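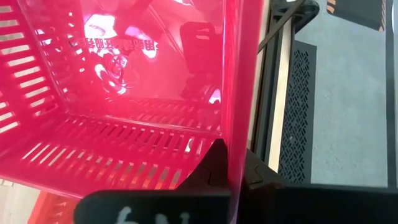
Wrist view: the fingers closed on the rim of a red basket.

Listum basket handling – common questions

What is being tested?
Whether a policy trained on a small set of demonstrations can pick up thin-walled plastic baskets by the rim.

How much data does it use?
300 demonstrations with 2 arms. Another 30 layouts are kept back for testing.

Why see-through plastic?
Glare and reflections confuse depth estimates, so the method works from color views only.

What does the workspace look like?
Red and orange baskets are spread over a wooden table, with both arms reaching in over them.

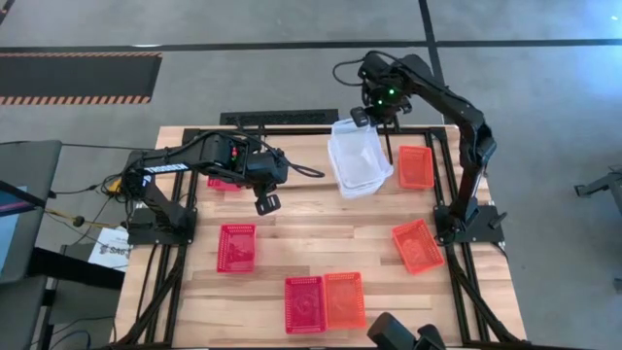 Oľga Mikuš asks whether the held-out layouts include nested baskets. They don't yet – those are planned for December.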